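3. The assembly board and its parts

3.1 Design of the board

The board used in this study follows the tradition of the form boards and peg boards, which since a long time are found in occupational therapy rooms and in the first year of technical training. Our wish was a task that a person can understand without reading instructions. A part has a place, the place has an outline or a hole, and the part goes there. At the same time the board should not be so easy that every participant finishes it in the same manner, as happened with the first version, which we abandoned after the trials at Collado.

The base is a flat white board. On it are smaller white plates, which carry the holes and the printed outlines. We preferred several small plates to one large one for a practical motive: when a hole becomes worn, only the plate is changed. In the Collado version the whole board had to be made again, and this cost us most of April. All the loose parts are blue plastic. The colour was discussed at length among the authors. Grey parts, proposed by Segura, were cheaper, but in the low light of the old room they were confused with their own shadow. The blue was kept for all parts, also for those of different shape, so that colour gives no help in the sorting and the participant must look at the form.

The board is placed on a black tabletop, and a dark curtain closes the view behind it. We had before a pale table, and the edge of the white board was difficult to find for participants with reduced contrast vision. The curtain was added later, when Alcaraz observed that people in the corridor were attracting the eyes of the participants in the middle of a trial.
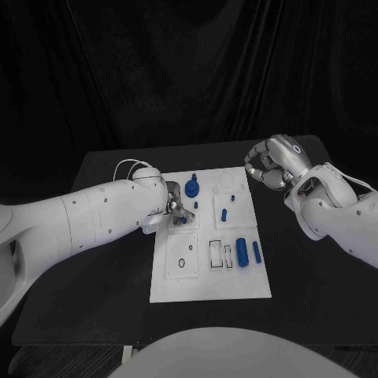 The parts can be divided by what they ask from the hand. The small pegs ask for a fine grip and a vertical approach. If the peg arrives with an angle it touches the rim and stops, and the person must either correct the wrist or release and take it again. The short cylinder is more tolerant in the insertion but has its own difficulty: it can be met lying on its side, and then it has to be brought upright before anything else. The gear has a raised hub in the centre, with a small peg on top, and it invites to be taken from above. In our notes from the training workshop at Lavwood, most learners took it in this way at the first attempt, and only a few by the teeth.

3.2 Outlines and holes

Two kinds of target are used. Holes guide the part mechanically, and the error is felt by the fingers. Outlines do not guide. A part put on a printed circle stays where it is left, and the error is only for the eye. We expected the holes to be the harder target. In the Lavwood notes the opposite occurred with the slower learners, who returned to the outlines again and again to make small corrections and were never satisfied, while a peg in its hole was forgotten at once.

For this reason the instruction sheet was modified. The old sentence, "place each part exactly on its mark", was replaced by "place each part on its mark", and the returns became less frequent. Aydoğan has argued that this removes something valuable from the test, because the returns are themselves a sign of how the person judges their own work. We agree in part. The first sentence has been retained in the version for advanced learners.

The position of the parts before the trial is also of importance. If all the pegs stand upright, the task is mainly one of transport. If some are lying, there is a phase of orientation, and the times of the two phases should be noted separately. Figure 1 shows the upper left part of the board, where upright pegs are near a plate with a row of slots. This region was the most commented by the learners. Several of them said that the upright pegs were "in the way" when reaching for the neighbouring part, and they moved the hand in a curve to avoid them.

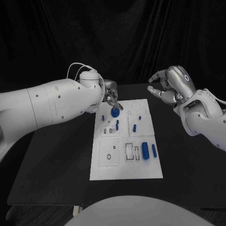

Figure 1. White work sheet on the dark tabletop, with short blue pegs standing near the slotted plate and a blue round part held in a gripper at the upper left.

3.3 Recording and scoring

Each placement was scored by two persons, Urquijo and Pastor, who worked separately and compared their sheets on the Monday after. A placement received one of three marks: correct, displaced or absent. Displaced was used when the part touched its outline but was not inside it. In total 1,871 placements were scored. From these we took a sample of 100 in which the two sheets were read again side by side, and there was disagreement in 9. All the disagreements were about outlines, and in each of them one person had written correct and the other displaced. There was no disagreement about a hole.

The limit between correct and displaced is therefore the weak point of the scoring. A thicker printed line would make the judgement easier, but it would also give to the participant more space for error without saying it. We have kept the thin line. For the larger series of 1,000 placements planned with the Larura centre, a transparent overlay with a second circle will be laid on the board at the end of each trial, and the scorer will write down only whether the part crosses it.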